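Trallotell Robotics Club: Folding a Jacket With the Hand-Held Gripper
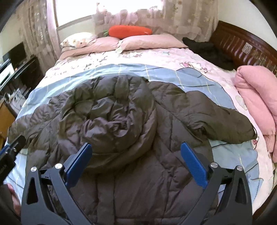 Jacket flat, hood folded in, fingers open over the lower part.

Members do this task at home and bring their recordings to the next meeting. Use any padded jacket with a hood.

1. Clear enough of the bed to spread the jacket out. Pillows and blankets can stay.
2. Lay the jacket flat with the sleeves out to the sides. Fold the hood inward.
3. Start recording with the gripper open, then move in slowly.
4. Pinch one sleeve near the cuff and bring it across the front. Let go, then do the other sleeve.
5. Grip the bottom hem and fold it up toward the hood. Puffy fabric springs back — press it down with closed fingers before you lift away.
6. Open the gripper, back off and stop recording.

Aim for 11 good runs per jacket. If you drop a sleeve, pick it up and keep going. Drops count as good runs if you finish the fold.

The club set has 300 runs so far and we need 400 before training starts in July. Put your runs in the Tundent folder, one subfolder per jacket.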